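How to Fold a Tea Towel So It Stays Folded

Posted 4/23/24 in Vundside Household

The tea towel drawer is where good intentions go to be sat on by the oven gloves. I had 26 of the things in mine by January, most of them souvenirs, and could only ever reach the same 3.

You'll need a clear table, a shallow tray and a little patience.

Start by giving the cloth a good shake. Lay it out with the pattern face down and smooth it from the middle towards the corners. Ironing is optional. I have opinions on people who iron tea towels, but their drawers do look nice.

Fold it in half lengthways, then again, so you have a long strip. Bring one short end two thirds of the way along, fold the rest over to meet it, and press down with your palm. It should stand up by itself. If it slumps, you've rushed the strip. Go back and do it properly.

Stand the finished ones in the tray, folds upwards, so you can see every pattern.

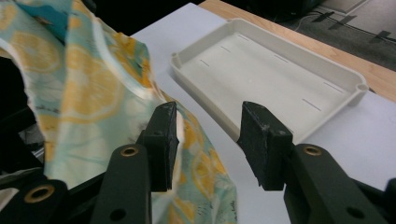 Lemon-print cloth still in a heap, white tray at the ready.

Thick waffle cloths need one fewer fold. Anything with a hole in it is now a duster.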